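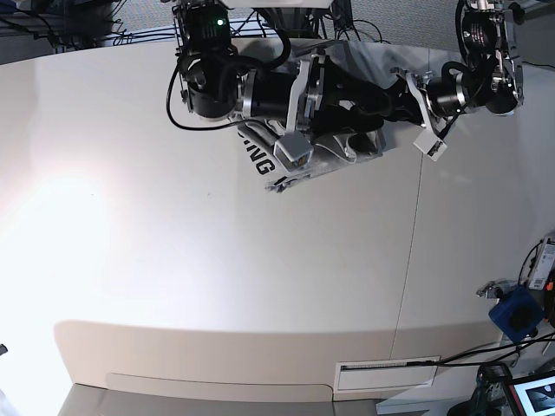 We use cookies to remember your preferences and to see how many people stop by. By staying on this page you agree to our use of cookies.

The Folding Table: A Winter Laundry Gallery

14 Jan 2019, by the Orkik Laundry Room

Every January, once the holiday guests have gone home and the last of the spare bedding is back in the closet, we get to the part of the year we secretly like best, which is folding. The laundry room at Prorkgate does around 600 pieces in a busy week (towels mostly, then T-shirts, then all the odds and ends that people leave in their coat pockets and on the backs of chairs), and every one of them has to cross the same table before it goes anywhere. We've been wanting to put a little gallery together for ages, and so many of you wrote in after the April open house asking how we get the stacks to sit so straight that it seemed like the right time!

A word first about starting, which is the hard part. Clothes never arrive flat. A shirt comes up out of the basket in a ball, and the temptation is to tug at whatever corner is on top. Try to find the shoulders first, or failing that the hem, and give the whole thing room to open out. Clear the table before you begin, too. A mug and a stack of mail will take up more space than you'd think, and sleeves do love a mug.

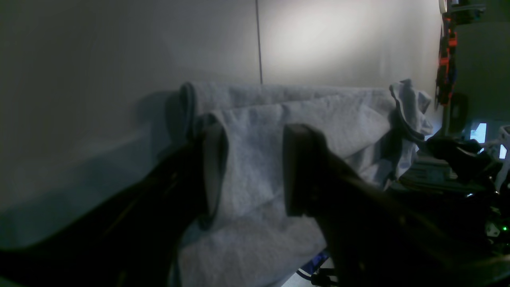
Towels are where we send all our beginners, and they're where I still go myself when I want half an hour of peace. There are no buttons to think about and no sleeves, and a towel forgives almost anything. The one habit worth learning is to look at the ends before you set it down. With a pale blue-gray terry like this, the fold along the top can make a lovely soft roll while the far end bunches up and flares out on you, and if you put it on the pile that way the whole stack will lean by suppertime. Run a hand along the fold, coax the loose edge back in line, and then lay it down. We keep 80 bath towels on the Kleinschmidt shelves at any one time, and I'd like to think they could all pass inspection on a good day.

People also ask about thirds versus halves. Thirds look nicer on an open shelf, with the folded side facing out, and halves are quicker if everything is going behind a door anyway. At home I do halves, and I'm not the least bit sorry.

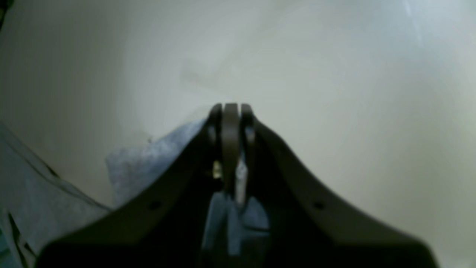
The Zeritz baskets, the tall ones, are handy for sorting by where things will live instead of by what they are. One for the bathroom, one for the upstairs closet, one for the pieces that still need a button or a stitch. That last basket fills up faster than we would like, and there's usually a sewing evening once it gets to the brim.

T-shirts come at the very end, when everybody has warmed up. Spread the shirt out, smooth it from the middle toward the sides, bring the sleeves in, and fold the body up toward the neck.

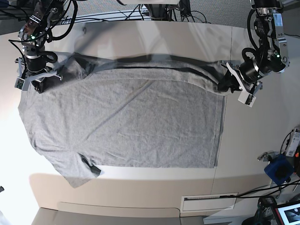 If the knit is a soft one, go easy on the pulling, as a good jersey will stretch a bit and then you'll be chasing the hem around the table. We'll be adding more pictures when the spring blankets come through, so do stop in again.

Get the Orkik newsletter once a month in your inbox. Enter your email address to sign up. You can unsubscribe at any time.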